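Speaker notes -- "Where Does the Ketchup Go?"
Bekmont evening talks, 19/11/2019
Speaker: Dilek Kaplan

This site uses cookies to remember your preferences. By continuing you accept our cookie policy. OK / Manage settings

Opening (keep it short, people have just eaten)

Ask for hands: who has bought a tidying book? Who still has it? Who can find it?

I write about household advice for a living and I don't believe most of it. Tonight is about clearing a table. Start with the claim from the Rindale method, which some of you will have seen on the handout: any table can be cleared if you sort everything on it by kind first. Food with food, cups with cups, and so on. Rindale sells a workbook for this. It has 40 pages. I read all of them.

My trouble with it is that sorting by kind assumes you know what kind a thing is. On paper that's easy. Put a real mixture in front of people and they start to argue.

Show first slide. Let them look before talking. 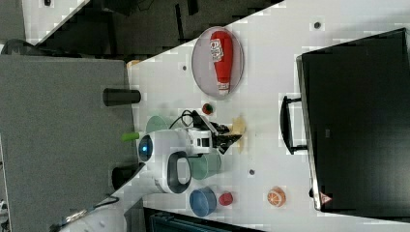

Slide 1. Play food, cups and a ketchup bottle on the white table.

Ask: where does the ketchup go? It's lying on a plate. Does that make it food, so it goes with the orange slice? Or is it a container, so it goes with the cups? Mekdes Assefa ran this question with her August class and got three answers out of one family.

Then the blue cup on its side. Rindale would have you stand it up "to restore its purpose." I've looked for any sign that standing a cup up helps anybody clear a table and haven't found it. It's a cup. You can carry it to the sink sideways.

The little tan piece, the one like a bit of sponge. Take guesses from the room. Bread? Something for wiping? Don't settle it. If they can't agree on what it is, they can't sort it by kind, and the method has no page for that. (Check: Meron thinks page 31 covers "unknowns." It covers unknown paperwork. Different thing.)

If somebody says "but it's only toys" -- yes, and toys are most of what's on the tables of people who buy these books.

The plate question

Weldu, the rival system, goes by surface. Clear what's on a plate first, then what's on the table. I like this a little better, mainly because it's less work to remember. But it treats the plate as a place, when the plate is also a thing you have to put away. So you take the ketchup off, and now you're holding ketchup and looking at a plate. Where's the gain?

Julián Cifuentes has promised to defend Weldu from the third row. Let him. Give him two minutes and no more. He'll say it works in his kitchen. Ask what else he changed that month.

Nesting

Both systems love nesting. Small cup in big cup, big cup in bowl. Saves room in the cupboard, fine. As advice for clearing a table I'm doubtful. You've made one object that's harder to pick up, and the small cup will still be in there the next time you want the bowl. I have done this with measuring cups for years and I know exactly what happens.

Point out on the next slide: two green containers, a blue bowl, and a small red thing that might be a cup. Would you nest them? In what order? Let a few people answer before moving on. There's a banana to file as well, and the plate has the ketchup on it, so Weldu people should say what they'd do first.

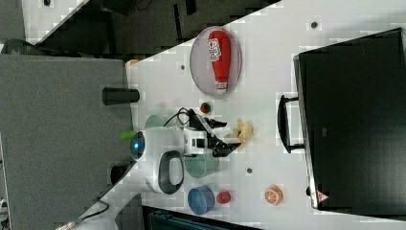 What I'd tell people instead

Less than they want to hear. Pick up the biggest thing you're sure about. Put it where it lives. Do it again. Tsegereda Feyisa calls this "having no method," and she's welcome to.

Leave the argument about ketchup until the rest is gone. With one bottle left, you'll walk it to the fridge without a category.

Questions -- ten minutes. If Kevska storage tubs come up, I haven't tried them and won't guess. Handouts are on the chair by the door. Please stack your own chair on the way out.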